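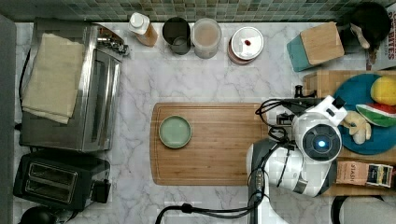
Can a robot put away the groceries and clear a kitchen counter yet?

Parts of it. Current arms can pick up many rigid or soft items from an open surface and put them in a fixed place, but they are slow, they fail often enough to need a person nearby, and they do poorly when items are stacked, wet, transparent or pushed against a wall.

Work With Us > Open Calls > Household Task Study > Participants and Session Operators

Plendow is recruiting for two paid roles in its household task study at the Nunari site. The study measures which kitchen and stockroom chores a robot arm can complete without help, which it can complete with help, and which are still faster and safer done by hand. Applications open in May 2021 and stay open until both groups are filled.

Background

Claims about home robots are usually made from short clips of a task that went well. The study records all attempts, including the ones that were stopped. The current task list, called Plilden, has 216 chores in it. Each chore has a written start condition, a written end condition and a time limit. "Put the lemon in the bowl" is not on the list in that form. The list states where the bowl is, whether the lemon may touch anything else on the way, and what counts as in.

In the last block of work the arm made 2,066 attempts. The most common reason for a stopped attempt was a poor grasp. The second was the arm reaching a joint limit with the item already held, leaving it with no way to finish the move. Dropped items came third, mostly small round ones. Chores that a person would call a single action, such as lifting a lid and setting it down beside the pot, did worse than chores with several steps and more open space.

The next block compares the arm with people doing the same chores under the same rules. For that we need people who have no connection to robotics and who do ordinary housework or shop work. We also need operators to guide the arm by hand controller on the chores it can't start alone.

Role A: Comparison participants

You will complete chores from the Plilden list at a kitchen counter, first in the way you normally would and then under restrictions. The restrictions bring your conditions closer to the arm's. They include using one hand, using two fingers, and working from a video screen with no direct view of the counter. Most people find the screen condition the hardest. Expect to be slow at it. Slow results are useful and do not affect payment.

Typical chores:

Move plush or plastic food from a plate to a cutting board or bowl
Return a jar to the back of the counter without moving the jars beside it
Put flat packets in a box so that none stands above the rim
Fold a towel and hang it over a rail
Take a plate from under another plate

No cooking is done and no heat is used during sessions. Toy food stands in for real food in most chores so that the weight and shape stay the same from one attempt to the next.

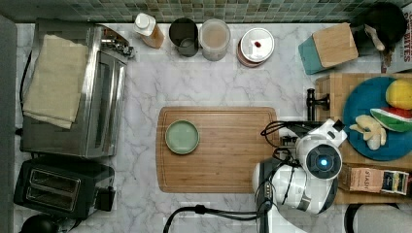 Placement matters more than speed in the scoring. A chore passes if the end condition is met and nothing outside the written area has been moved. Many first-time participants fail chores they consider finished. They slide the board a little to make room, or push a canister back with the side of the hand. People do this without noticing, and it is one of the main differences we are trying to measure. The arm does not make room for itself unless told to, so it either completes the chore in a crowded space or stops.

Participants attend one session. Payment is $230 per completed session, paid by check or bank transfer. If you withdraw partway through, you are paid for the part completed.

You should:

Be 18 or older
Be able to stand at a counter for the session, with breaks, or tell us in advance that you need a seated setup
Read and follow written instructions in English
Have normal or corrected vision
Have no paid experience operating robot arms, cranes or surgical equipment

Left-handed applicants are wanted. The last group had too few to report separately. We also want people who stock shelves, wash dishes, clean rooms or pack orders for a living, and people over 65.

Role B: Session operators

Operators guide the arm through chores using a hand controller and mark the point at which they took over and the point at which they gave control back. This is part-time work on site with a fixed end date. Training is paid. The full block is planned at 2,000 operator hours, shared across the group.

Duties:

Set the counter to the written start condition before each attempt and check it against the printed layout
Guide the arm through assigned chores at the permitted speed
Stop the arm when the stop rules apply
Record the result as pass, fail, assisted pass or void
Write a short note on any fail, in plain words, before starting the next attempt
Clean the gripper fingers at each break

The note is the part of the job that new operators do badly. "Grip failed" is not enough. "Fingers closed on the rim, bowl tilted away, no contact on the left finger" is enough. Operators who can write the second kind quickly are worth more to the study than operators with fast hands. The written test in the application reflects this.

You should:

Be 18 or older
Be able to work at least two half-day shifts per week
Be able to lift the boxes and counter items used in setup
Have steady attention over repeated tasks
Be comfortable being corrected on procedure

Experience with game controllers helps for the first few shifts and makes little difference afterward. A degree is not required. Kitchen, warehouse, lab bench and machine shop backgrounds have all worked well.

Operators report to Leobardo Espinoza, who runs the floor schedule. Training is given by Fernanda Carvalho. Scoring disputes go to Soledad Van Dusen, whose decision is final for the data set. An operator does not change a recorded result after the next attempt has started, even if the result is wrong. It is flagged and reviewed.

Stockroom chores

A smaller part of the block takes place at a second room fitted out by Sorensen, a fixtures supplier, with shelving, bins and a packing bench. Chores there include facing items on a shelf, sorting returns into bins and closing cartons. The results so far are mixed. Bin sorting with wide openings is the closest thing on the list to solved. Closing a carton with four flaps is far from it. Applicants for either role may be assigned to the stockroom if they say on the form that they are willing. Jalen Sorensen handles access to that room and will send directions to anyone scheduled there. 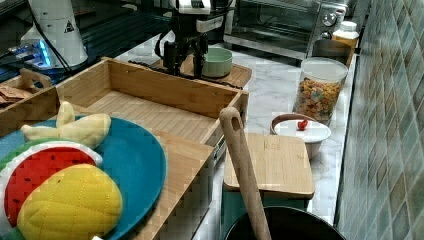

Why is putting something into a container harder for a machine than picking it up?

Picking up can be retried while the item stays within reach. Placing has more ways to go wrong: the container can hide the target point, the wall can block the fingers as they open, and an item let go too high may bounce or roll.

Container chores will take up a larger share of this block for that reason. Participants in Role A should expect to repeat the same placement several times with the container in different positions. It is dull work. Please apply only if you can tolerate it.

Safety

Role A participants do not share a work area with a powered arm. Role B operators do work near one. The arm runs at reduced speed during all sessions, and hands stay outside the marked area while it is powered. Long hair is tied back. Rings, bracelets and lanyards come off before a shift. Each operator carries a stop button and tests it at the start of the shift. An operator who reaches into the marked area while the arm is powered is removed from the schedule that day.

Recording and data

Sessions are recorded from cameras over and beside the counter. Hands and forearms will be visible and faces are kept out of view where possible. Sound is not recorded. Role A participants may ask to have their recordings deleted at any time up to the end of the block. After that the scores are kept without names and the recordings are kept for internal checking only. A consent form covering this is sent before scheduling, and sessions do not begin without a signed copy.

What you will receive

Role A participants can ask for a summary of their own scores beside the group average and the arm's results on the same chores. The summary does not include a ranking. Role B operators receive the full internal report at the end of the block.

How to apply

Use the form on this page and select Role A, Role B or both. A person may apply for both but will be placed in only one, as operator training would affect comparison results. Role A applicants complete a short questionnaire on daily chores and handedness. Role B applicants also complete the written test, in which you watch three recorded attempts and write a note on each. There is no time limit on the test.

Applicants who took part in the March group may apply for Role B but not for Role A.

Send questions on eligibility, seating, parking or building access to Keisha Szabo through the contact form, with "Task study" in the subject line. Replies normally take three working days. Please don't send a résumé for Role A.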